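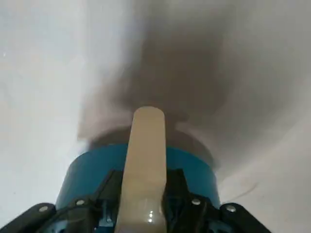 **Do I need any robot experience to record demos for this set?**

You need a free hand and a bit of patience. Most of the people who recorded for us had never touched an arm before, and their episodes are in here right next to mine.

# weltau-handguided

Hi! I'm Efa Nicholas and I look after this dataset. It's small: 35 sessions, each one a person showing the arm a short tabletop task, either by pushing it around by hand or by driving it from the other room with the Morgan controller (Eskil Magnusson wrote the driver, so bug him about latency - he likes it).

## What's in it

- `hand/` - hand-guided sessions
- `remote/` - remote sessions, 16 so far
- `notes/` - whatever people typed afterward, typos included

Wrist video is saved at 30 frames per second. Joint angles are logged separately, so match on the timestamp and ignore the row number (I lost a whole evening to that one!).

## Known problems

Seven of the hand-guided sessions from January have no gripper signal. I left them in for the arm motion.

Rhiannon Probert is redoing the task labels, so expect `labels.csv` to change.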